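Posted in March by the Gradero product desk
13 comments | 2 shares

Nemix Wipe Set – demonstration data for seat cleaning policies

Nemix is a set of human demonstrations for training two-armed robots to clean upholstered seating. Head view, both hands in view, powder on gray seats, person wipes. Built for groups working on contact-rich tasks who are tired of flat tabletops. Ships with the Hatenmont baseline, trained weights and the scoring script.

Why seats. Curved surface, quilted stitching, piping, creases where the cushion meets the back. A policy that does fine on a counter will skate right over a seam. We wanted a task where where you push matters as much as where you go. 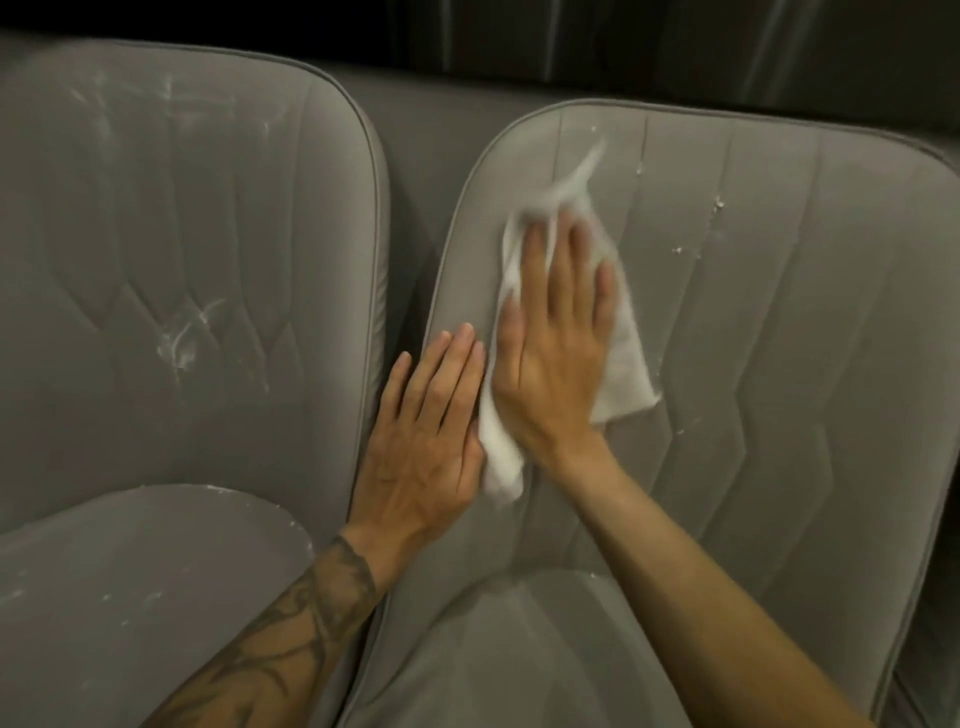
Backrest pass with a white cloth. Other hand flat on the same backrest.

What's in the box

– Episodes split by surface: backrest, cushion, crease
– Hand tracks for left and right, kept seperate
– Residue masks for the start and end of each episode
– 3 difficulty tiers, set by how much powder sits in the seams
– Hatenmont baseline, config files, training log

Method, short version. Hatenmont predicts 2 things at each step: where the wiping hand goes next, and where the other hand should brace. Most imitation setups we tried treat the second hand as idle. In our demos it hardly ever is. So the brace point gets its own output head and its own loss, and the wipe path is conditioned on it. Nothing fancy. Residue mask goes in as an extra channel.

Result, also short. With the brace head on, the policy finished almost 2 times as many cushion episodes as the same network without it. Backrests improved less. Creases are still bad – powder packs into the join and the policy tends to pass over the top and call it done. Full tables are in the download, incuding the runs that went nowhere.

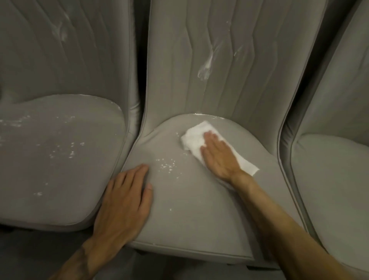
Cushion pass, folded paper towel. Specks left of the towel, more on the next seat over.

Cloth or towel? Both are in the set and tagged. They bunch differently, so train on one and test on the other if you want a hard split. We report that split as Rojanasak, after the test protocol it came from. Scores drop on it. Expected, but good to have a number.

Before you order

Demonstrations only, no force readings. Contact is infered from hand position and mask change, so treat press labels as weak labels. Gray seats only in this release. Powder is white throughout, dark residue on light fabric is not covered and we would not assume transfer.

Formats: video, mask sequences, plain text annotations. Loader included. Research license by default, commercial on request – ask before you train, please, not after.

Contact: Gradero sales and support desk, use the order form
Copyright Gradero. All rights reserved.
Back to top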